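Speaker notes – "What did the cover crop do, exactly?"
Growers' open day, Millstead, 2019-09-26
Slot after the tea break. Keep it under half an hour.

Start without the thank-yous, they'll have had those twice by now.

Opening line: I grow organic veg and a bit of grain, I have sown cover crops for years, and I am still not sure how much of what I've been told about them is so. Pause. Let the seed reps shuffle.

Ask for hands. Who sowed a winter cover last year? Who left a strip without one to compare? Expect the second lot of hands to be much smaller. If it isn't, skip the next paragraph.

The point to make is that a good year after a cover crop proves very little on its own. We had a kind spring. The neighbours' fields looked good too, and some of them had sat bare since the potatoes came off.

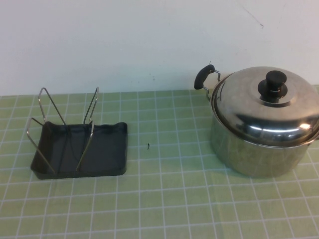 Green squared cloth against a plain wall.

Then on to the Stelmakh mix. The leaflet says it "feeds the soil, breaks compaction and suppresses weeds". Read it out slowly. Each of those can be measured and the leaflet measures none of them. I rang to ask where the trial was done and was sent a second copy of the leaflet.

What I did at home, so they can pick holes in it:
Four strips in the one field, two sown and two left as stubble. Same crop after, same day, same drill. I dug pits in February and again before harvest. The field slopes, and the sown strips are nearer the bottom, where it holds water longer. Say this before somebody else does. It was a daft layout and I'd do it differently.

Costs. Seed came to 700 and that's before diesel or my time. The contractor's bill for topping and working it in isn't in that figure. People always leave the working-in out. For a small grower that is real money for something you then chop up and bury.

Results, such as they are. Fewer weeds in the sown strips, and you could see that from the gate. Worms: 13 in one spadeful, which I got very excited about, then hardly any in the next one a yard away. I would not hang anything on worms. Yield: no difference I'd bet on. Compaction: the pan was still there in the summer pit, radish or no radish.

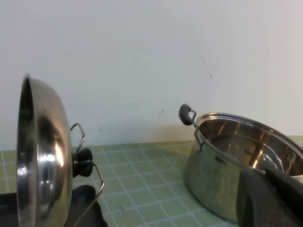

The radish deserves a minute of its own. We have all seen the slide with the great white root going down like a fence post. Mine hit the hard layer and turned sideways. Tullelach had the same on heavier ground, and their answer was to borrow a subsoiler. I don't say radish never works. I say ask what soil it was photographed in.

Zedavia next, and be fair to them. They ran a proper side-by-side with bare plots mixed in among the sown ones, and they published the plots that did badly. Their sheet gives 2460 plants counted across the lot, by hand, on their knees. They found clover helped the following brassicas and rye held them back. That is a finding I can use, and it's a duller one than the leaflet's.

(If running late, drop the bit on grazing. It's mostly a moan about fencing.)
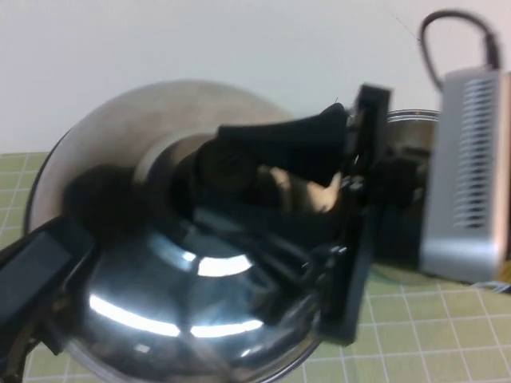 Likely question from the floor: should we stop sowing cover crops, then?
Keep sowing if bare ground washes off your field in winter, but leave one strip alone every year and write down what you see in both.

Somebody will bring up carbon. I have no figures of my own on it and shouldn't be drawn. Ask how deep they sampled and leave it there.

Last slide is the field plan with the slope marked. Leave it up during questions. Spare spade is in the van if anyone wants to go and look at the plot behind the barn.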